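Grutby bench conveyor kit: review after a season in a shared workshop
Reviewed by Floarea Sima
Posted 2025-12-09

The Grutby kit is a flat belt conveyor sold as parts: aluminium profile for the side rails, two end rollers, a geared motor, a speed controller and a length of dark green belt. We bought ours in June through Mapplebeck for the shared workshop at Jimcombe, where it feeds parts to a robot arm with a five-fingered hand. I paid my share like everyone else and have no connection with either firm.

Assembly

The manual allows an afternoon. It took Eilif Westerberg and me two evenings, most of the second spent on tracking. The profile was cut square and the slots were clean. Of the 19 T-nuts in the bag, two had threads that would not take a bolt, and Mapplebeck posted replacements without argument. The drawings are good up to the point where the belt goes on, after which they are reduced to one page and an arrow.

Tensioning is by a pair of screws at the idler end. There are no index marks on them. We scribed our own lines on the rail, which I would suggest doing before the belt is fitted. Turn both screws by the same amount, run the belt for a few minutes, then correct on one side only. Correcting on both sides at once sent it wandering in the other direction.

The legs supplied are adequate on a floor and poor on a table. On our bench top the conveyor crept towards the motor end whenever it was started under load. Clamping cured it.
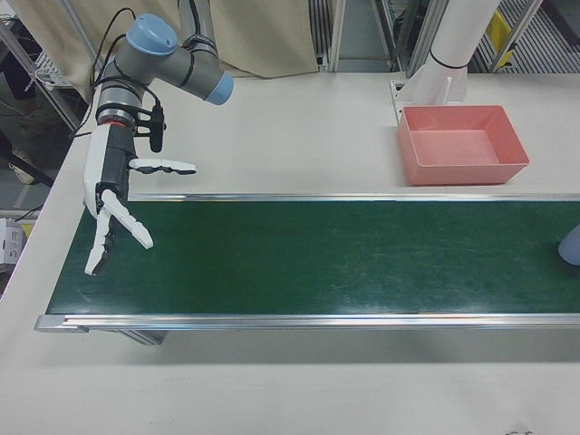
Speed control is the part I had most doubts about when ordering. The dial is marked from one to ten and the numbers mean nothing in particular. Below two the motor stalls with anything heavier than a plastic part on the belt. From three upwards it is steady, and it returns to the same speed when switched off and on again, which matters a good deal more for picking than what that speed happens to be. We run at 13 centimetres per second, measured with a tape and a stopwatch.

There is no encoder. The controller has a start/stop input on a screw terminal and that is the whole of the interface. For stop-and-pick work this is enough: belt runs, part arrives, belt stops, arm moves. For picking from a moving belt you will have to fit your own encoder, and the end roller has no exposed shaft to put one on. Eilif turned a stub for ours at Kasanside, on the lathe there. A kit at this price should have one already.

Stopping distance

We logged 2,582 stops with a small plastic part on the belt. The part came to rest within 8 mm of the target on all but a handful, and most of those came from the first evening, before the belt was tensioned properly. A two-jaw gripper with a fair opening would not notice an error of that size. The hand does notice. Its fingers come down from above and the thumb closes across, and if the part lies too far along the belt the thumb pushes it instead of trapping it. We widened the approach pose and the misses fell off. That was our problem to solve and I do not mark the kit down for it.

Clearance

The side rails stand slightly proud of the belt. A low approach with the fingers spread will catch the near rail, and did so twice in the first week. No damage to the hand, a small bright nick in the rail. If your arm is table-mounted beside the conveyor, set a height limit in the program before anything else. The open slots are useful, though. Posts and brackets bolt straight on wherever they are wanted, and moving one takes a hex key and a minute.

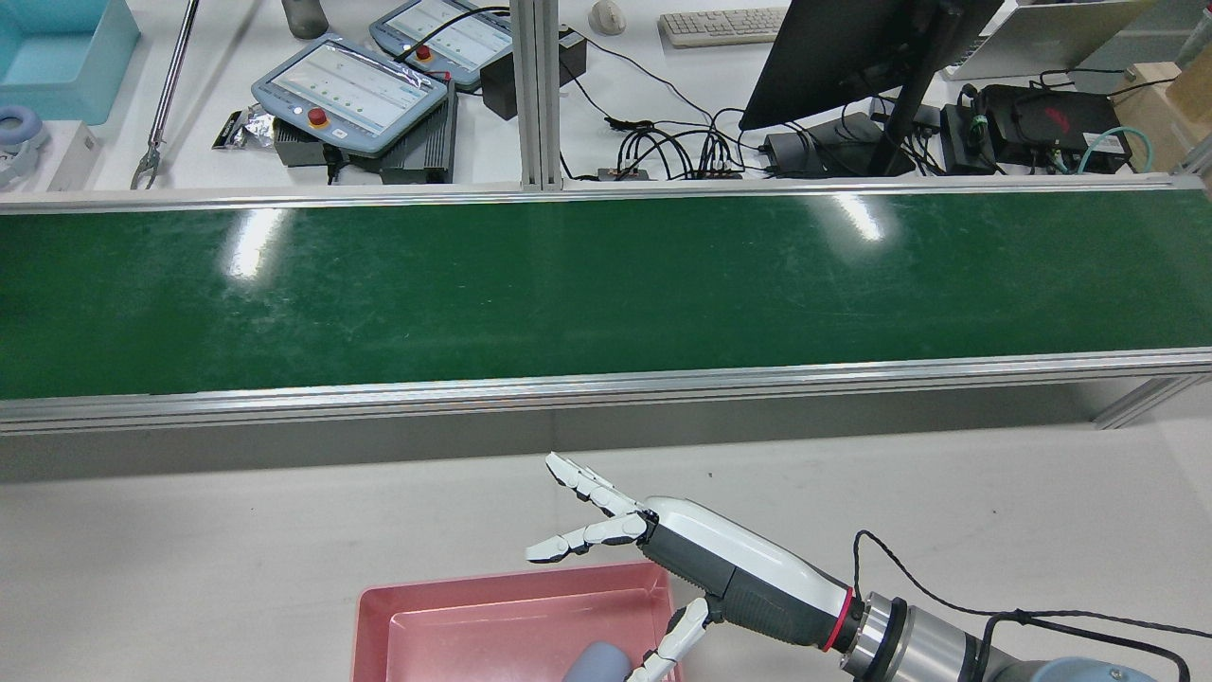
The hand over the pink tray on the near side of the belt, with both teach pendants on the bench behind.

Belt surface

The belt marks easily. Ours shows scuffs and light scratches, none of them through to the backing as far as I can tell. Grip is unchanged. More troublesome is the sheen: overhead lights leave bright spots on it, and a vision program looking for pale parts will find those first. We turned the exposure down and masked one area. A matt belt is listed as an option and I would order it if starting again.

Noise

Around 50 decibels at our working speed, by a phone app, so treat that with caution. You can talk over it. The gearbox has a whine at the top of the dial that I would not want in a spare room at home.

Verdict

Sound mechanical parts, a belt that tracks well once set, and a thin manual. The lack of an encoder or any place to mount one is the main fault, and the bench feet are the second. For stop-and-pick I would buy it again. For anything on the move, price up the extra parts first - and have a lathe within reach.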